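The Chopsticks of Keyvan Tehrani

When my uncle died, I got his apartment for one month, until the owner could find a new tenant. I was told to empty it. My cousin gave me the key and a roll of black bags, and she kissed me and went back to her work.

The apartment was on Mousavi Street, above the shop that repaired umbrellas. I had visited it maybe three times as a child. I remembered it as a large place, but it was small, and the stairs had 41 steps, which I know because my uncle used to say the number aloud when he arrived at the top, to show us that he still had breath for it.

I started with the bedroom. The clothes were easy. He had two good suits and a coat from Telamon, where everybody in the city bought coats when I was young. I put them on the bed and closed the bags over the other things without looking very much. By noon the bedroom was done, and I felt proud, like a person who is good at this.

Then I went to eat my bread at his table, and there I stopped.

My uncle Keyvan was a man who lived alone for 24 years. He wore gray. He did not tell jokes. But on his table there was a blue cloth with big stars on it, like for the birthday of a small child, and on the cloth stood a plastic holder full of chopsticks. I never in my life saw him eat with chopsticks. At our house he ate rice with a spoon, and he asked for a second spoon for the stew.

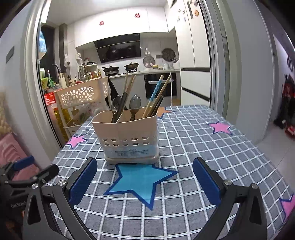 I took one out. It was of light wood, with a blue pattern on the upper part, and I could not find the other one of its pair. I looked in the drawer, and I looked in the cupboard under the sink. I found candles, a broken scale, and a tin with buttons. I did not find the other chopstick.

There was a knock, and a man was standing at the door with a covered pot in his hands. He was perhaps seventy, with a scarf tied the way that sailors tie it.

"You are the nephew," he said. "I am Babak Arabzadeh. I live below, behind the shop. I heard you walking. He did not walk so heavy."

I said that I was sorry. He said it was not a complaint, and he came in and put the pot on the stove as if he knew which burner was the good one. Then he opened a cupboard, took two bowls, and sat down in the chair near the window. I understood that it was his chair.

"You are packing the kitchen?" he asked.

"Today, I hope."

He looked at the thing in my hand. "That one is from the ship," he said.

"What ship?"

So he told me. They had been young together on the Vandis, a cargo ship, and they were cooks, both of them. My mother always said that her brother had worked in an office by the sea. There was a third cook, from a port very far away, who laughed at them because they could not pick up one bean. He bet them a week of pay. They practiced at night, with dry beans, on an upside-down pan, and my uncle won the bet, and Mr. Arabzadeh lost it.

"He gave us the pair with blue when we left," he said. "One for each. It was a bad present, if you think of it. One stick is good for nothing."

He put his hand in his jacket and took out the other one, and laid it on the stars.

"Every evening I brought mine up. We ate noodles, and one of us had the pair, and the other one had to take something from the box. We changed each evening. He kept the account of it in his head, and he cheated."

"And the tablecloth?" I asked.

"From the market in Pemia. I said it was ugly, so he bought it."

He lifted the cover from the pot and filled the bowls. The steam went up between us. I tried to hold the chopsticks, and I dropped the first noodle on the cloth, and also the second.

"Lower," said Mr. Arabzadeh. "Hold the under one like it is asleep. Only the upper one works."

I dropped the third also. He did not help me more than this. He ate slowly and looked out at the roofs, and when his bowl was empty he pushed the blue pair over to my side of the table.

"Tomorrow it is my turn to have it," he said. "I come at seven."

I washed the bowls after he left. I put the black bags back under the sink, and I called my cousin and told her that the kitchen would need some more days.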